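Ticket 1409
Subject: Bottled water dispenser, ground floor room - slow flow, then no flow at the tap
Site: Ivudville
Category: Facilities / Drinking water
Priority: Normal
Status: Closed
Handled by: Mirkenton site support

Initial report

Tap on the water dispenser runs for a few seconds and drops to a trickle. Jug is well above half. Lifting the jug slightly and setting it back restores normal flow for one or two cups, after which it slows again. No water on the floor. Started after the last jug change. Unit is the white cabinet type with the jug inverted on top, supplied through Akinola.

Response 1, 9:20 a.m.

Please confirm the following before a visit is booked:

Does the jug gurgle or release bubbles while the tap is open?
Was the cap sticker fully removed before the jug was loaded?
Is the cabinet level and clear of the wall at the back?

Do not remove the jug yet. If the tap stops completely, leave it in the closed position.

Reply from site, 10:05 a.m.

Bubbles at first, then none. Sticker state unknown, jug was loaded by the early shift. Cabinet rocks a little when pushed from the side. Floor is bare concrete and not perfectly flat at that spot. There is a table directly behind the unit and we would prefer not to move it.

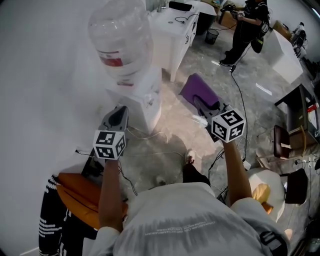
Dispenser location, with jug loaded and table behind the cabinet.

Response 2, 10:40 a.m.

Location noted. The table can stay where it is for now. Two things to deal with separately:

1. Flow. Bubbles that stop while the tap is open point to an air lock. Air has to enter the jug to replace the water drawn off. If the vent path in the seat is blocked or the cap insert is only partly pushed in, a partial vacuum forms and the flow dies. Lifting the jug breaks the vacuum, which matches the report.

2. Rocking. Unlikely to affect flow, but a full jug makes the cabinet top-heavy. Needs leveling regardless.

There are cables on the floor in the same room. If the jug has to come off, route any spill away from them or lift them onto the table first. The wastebasket and the box next to it should also be moved to give clear standing room in front of the unit.

Site visit, 1:15 p.m.

Tap opened with jug in place. First cup filled in 13 seconds. Second cup did not fill. No bubbles during the second draw. Fault reproduced.

Jug lifted and set upright. Cap sticker had been torn, not peeled, and a strip of it was still attached across one side of the cap. The strip had folded under when the jug was seated and was lying over the vent slot. Strip removed. Cap insert was pushed in correctly.

Seat and probe wiped down. No scale, no cracks. Seat gasket slightly flattened on one side but still sealing. Part is a Wultik 174 gasket; one ordered against this ticket.

Jug reseated. Steady bubbles on opening the tap. Drew 2000 ml without interruption and returned to normal flow after closing and reopening the tap. Water used for the test went into a bucket and was disposed of in the utility sink.

Leveling: front left foot was screwed all the way in. Backed it out until the cabinet stopped rocking and tightened the lock nut. Checked with a short level on top of the cabinet before the jug went back on. Could not reach the rear feet with the table in its present position. They were not adjusted.

Reply from site, 3:30 p.m.

Flow has been fine since the visit. Question - does the gasket need to go in before the next jug change, or can it wait?

Response 3, 3:50 p.m.

It can wait for the next change. The gasket is sealing, and replacing it means taking the jug off again. Fit it when the current jug is empty:

Switch the unit off at the outlet.
Remove the empty jug and wipe the seat dry.
Pull the old gasket straight up. It is not glued.
Press the new one in with the lip facing up and run a finger around the edge to check that it sits flat.
Load the new jug after peeling the whole sticker off the cap.

If the tap drips after the new gasket is in, reopen this ticket. Do not overtighten the tap to stop a drip, the thread is plastic.

Update, June

Gasket received and fitted at jug change. No drip at the tap, no water around the base. Cabinet still steady. Site asked whether the table behind can be pushed back to leave a larger gap for ventilation. Agreed a hand's width is enough. Site will do this the next time the table is cleared, and the rear feet can be checked then under a separate request.

Root cause: cap sticker remnant blocking the vent slot in the jug seat.
Parts used: one gasket, Wultik 174.
Open items: rear feet not checked, new request to be raised by site.
Ticket closed.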